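Projects > Brastberg Furnished Rooms > Reports > Progress report 3

Last updated: 2025-05-11

Progress report 3: table and surface upkeep, furnished display room
Prepared by Gopinath Acharya for the Brastberg program office

1. Period and scope

This report covers the third work period under the Brastberg grant. The work concerns the routine upkeep of the display room: wiping tables and counters, keeping vases and small boxes in their set places, and writing down the steps so that the same result can be reached by different people. Laundry, window cleaning and floor polishing are outside the scope and are paid for from the building budget.

2. Work completed

The surface list was finished and approved. It names every table, counter and shelf in the room and gives each one a code, a cleaning method and an interval. White tops are on the shortest interval. Marks show on them early, and visitors tend to rest hands and bags near the edges.

The wiping procedure was rewritten. The first version told staff to clear a table completely before starting. In practice this took longer than the wiping itself, and vases were often put back in the wrong spot. The current version works in halves: objects stay on one half while the other is wiped, then they are moved across. Edges are done last, with a fresh cloth. Flat boxes are lifted and not slid, as sliding left fine lines on two of the older tops during the previous period.

A total of 366 wiping runs were logged against a plan of 549 for the full grant. Of the logged runs, 12 were rejected at review, mostly for missing start times. The rejected runs are included in the total and will be repeated.

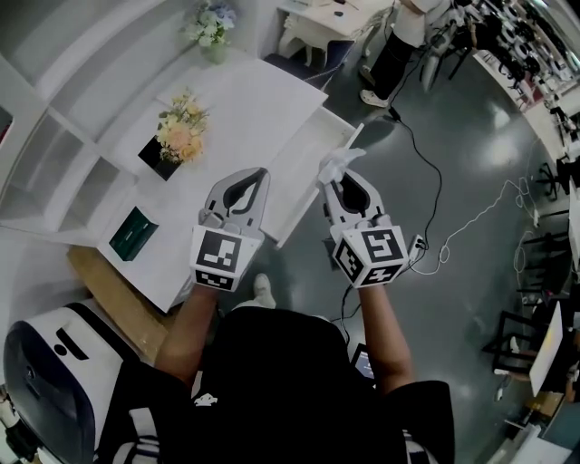

Figure 1. White table with flower vase and dark green box; small white cloth or tissue held just above the table edge.

Flowers stay on the tables through the working day. We considered removing them to save time but the room is kept furnished at the request of Thomas, and the procedure has to work with a vase standing on the top. The instruction is to hold the vase low, by the body, and to check the underside for water before setting it down. Staff asked for a felt pad under each vase. Pads were ordered from Netska and are not yet delivered.

3. Materials

Two cloth types were compared. The Bruko cloth is thicker and holds more water, but it left lint on white tops and had to be followed by a second pass. The thin disposable cloth needs replacing more often and left no lint in our checks. We propose to use the thin cloth on all white surfaces and keep the Bruko cloth for shelving, where a second pass is quick. The cost difference fits within the existing supplies line.

4. Problems and open items

- Cables on the floor. Power is run across the floor to the work area, which limits where a person can stand when wiping the long sides of a table. A route along the wall has been requested from the building office - no answer so far.
- Floor finish. The dark floor reflects strongly and makes drips hard to find. Staff now check the floor from a low angle after each table.
- Cubby shelving. The open compartments collect dust at the back corners. The present method does not reach them well and a narrow tool is needed.
- Log sheets. The start time field is at the bottom of the sheet and is easily missed. It will be moved to the top line.

5. Plan for next period

The remaining runs will be completed by the end of August, along with the repeats. The shelving method will be drafted and tried on one unit before it is added to the surface list. Chairs will be added to the list as well, with upholstered seats treated separately from hard ones. No change to the budget is requested. If the felt pads have not arrived when the next period opens, we will cut them from sheet stock and charge the cost to supplies.

A copy of the surface list and the revised log sheet will be sent with the next invoice.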